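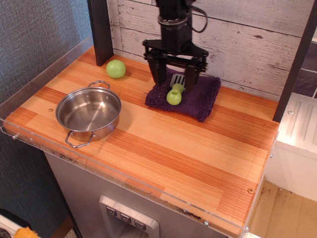 Keeping a whirlpool bath sweet

A jetted bath is a lovely thing to own for the first month. After that it's a bath with plumbing, and the plumbing wants looking after. Ours is an Allader, bought from a showroom in Fliltstead by people who had clearly never cleaned one. What follows is what we do now.

The monthly flush

Fill the bath with hot water until it sits well above the top row of jets. If a jet is showing, you will be washing the ceiling.

Turn the air controls right off. You want water going round the pipes and as little froth as possible.

Add two tablespoons of low-foaming dishwasher powder. Do not add washing-up liquid. I did once, on a Tuesday evening, and met the result on the landing.

Run the jets for 14 minutes, drain, refill with cold, run again for a few minutes and drain once more. Whatever black flakes come out, wipe them up with an old towel and say no more about it to your guests.

Check your booklet before you use anything stronger. Some makers allow bleach and some will void the guarantee over it, and the seals on older pumps are fussy.
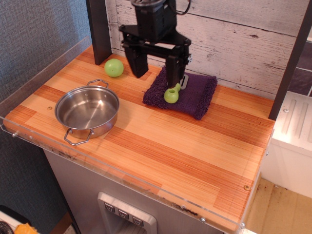

A folded towel on a stripy worktop, with a little green toy on its edge.

Limescale round the jets

Most jet faces unscrew anticlockwise by hand. Put the plug in first, because the small parts know where the drain is. Soak the faces in a bowl of equal parts white vinegar and warm water, then go round the grooves with a retired toothbrush. Keep vinegar off any fancy metal finish, and never let it anywhere near bleach.

If a face won't budge, a rubber glove gives more grip than any tool. Pliers give plenty of grip too, and leave teeth marks you'll look at for years.

The intake cover

It's the round grille low down on the side, and it collects hair. With the power off at the isolator, undo the screw, rinse the cover, pick out what's there (gloves, again) and put it straight back. The bath must never be run without it.

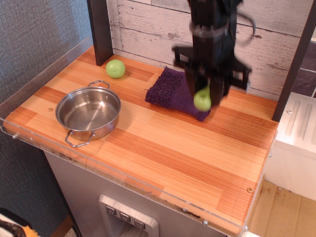 Oils, salts and petals

No oils in the jets. Viklund do a foam-free bath soak which behaves itself, and the big Romaditz tub is cheaper if you have the cupboard space. Bath salts are fine when fully dissolved. Rose petals belong in films, where someone else unblocks the pump.

Scratches

On acrylic, a dab of car polish on a soft cloth sees to the light ones. Small circles, then buff. Deep ones need a repair kit and more patience than I've got, so ours has a bath mat over it.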